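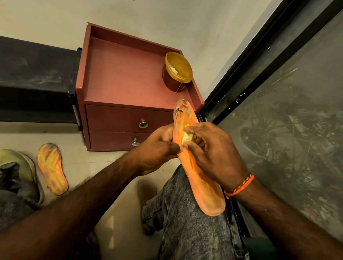
Hidero Repair Notes

Version 3, released 31 Jan 2018
Maintained by Golnar Taheri and Omid Zamani

What this is

Hidero is a set of 658 short written notes on fixing and looking after everyday things at home. Most are about shoes, bags, coats and small kitchen items. The notes were copied from paper cards kept at the Nikzad repair shop in Endon, where Bahman Nikzad and Bijan Bahrami worked the counter. Each note says what came in, what was wrong with it, what was done, and sometimes what the customer was told.

The set is text only. It is meant for people who study plain technical writing, how trade words are spelled, or how repair work gets recorded. It can also be used for small search and sorting projects. We don't recommend it as a repair manual. A lot of the advice is old, and some of it names glues and solvents that are no longer sold.

Files

notes.csv: all notes, one per row
terms.csv: 108 trade words with short meanings
changes.txt: what changed between versions
LICENSE.txt

Both CSV files are UTF-8 with a header row. Fields are split by commas, and any field with a comma or line break in it is in double quotes. If you open notes.csv in a spreadsheet program, set the card_id column to text first. Otherwise the leading zeros are dropped and the ids won't match the ones in changes.txt.

Columns in notes.csv

card_id: the number stamped on the card, as text
item: kind of thing brought in, such as boot, satchel, kettle
part: the part worked on, such as heel, strap, insole, lid. May be empty.
fault: what was wrong, in the words of the card
work: what was done, in the words of the card
advice: what the customer was told. Often empty.
writer: BN or BB, or U when the handwriting could not be matched
legible: yes, partly

Words we couldn't read are marked [?]. A longer run that we couldn't read is marked [...]. Crossed-out words were left out unless the sentence made no sense without them.

How the notes were made

Houshang Rashti photographed the cards in November and Omid typed them up. Golnar checked every row against the card photos. Where they disagreed on a word, they went to Bijan, and his reading was used. We kept the original spelling, including "insoal", "buckel" and the shop's own short forms. The common ones are:

rs = resole
hc = heel cap
wc = wipe clean, no soap
st = stitch by hand
nc = no charge

"wc" caused some trouble. On the oldest cards it seems to mean wax coat. We left it as written and did not try to guess from the rest of the note. The entry in terms.csv gives both meanings.

Names, phone numbers and street names of customers were taken out and replaced with [NAME], [PHONE] and [STREET]. Prices were kept. The card photos are not part of the release, as many of them show customer details.

Sample row

card_id: 0341
item: walking shoe
part: insole
fault: stained at toe, heel ok
work: wc both sides, aired 2 nights, glued back at heel only
advice: take them out to dry after rain, not on the radiator
writer: BB
legible: yes

Known problems

The item column is uneven. Bahman wrote "shoe" for nearly everything with a sole, while Bijan wrote "brogue", "pump", "walking shoe" and so on. If you want to group by item, you will need your own list. We started one and stopped after arguing over clogs.

Cards were not dated. The stamped numbers run in order inside each box, but the boxes were numbered later and we don't trust that order. Please don't use card_id to show change over time.

There are 7 pairs of cards with the same number. They are different jobs, so both rows were kept, with an a or b after the id.

Some notes point to other paper that we don't have, mostly "see Nirnberg book". This was a supplier's order book. It was not with the cards when we got them.

The advice column leans heavily toward leather care. Cards for kettles and pans almost never have any advice at all, so a count by item will look lopsided.

Changes in version 3

Fixed rows where the work and advice fields had been swapped.
Added the legible column.
Put back "insoal" in the rows where a spell checker had changed it.
Removed two street names missed in version 2.
Added the double meaning of "wc" to terms.csv.

License and use

The notes are free to use, share and change for any purpose, as long as you name the set and the version. The Nikzad family agreed to the release of the text. They asked that the shop's name not be used in advertising, and we ask you to respect that.

Suggested credit: Hidero Repair Notes, version 3, edited by G. Taheri and O. Zamani.

Reporting mistakes

Open an issue and give the card_id, the column, and what you think it should say. For anything that looks like personal information, please write to Golnar directly and leave it out of the public tracker. Fixes go into the next version. We don't change files that have already been released.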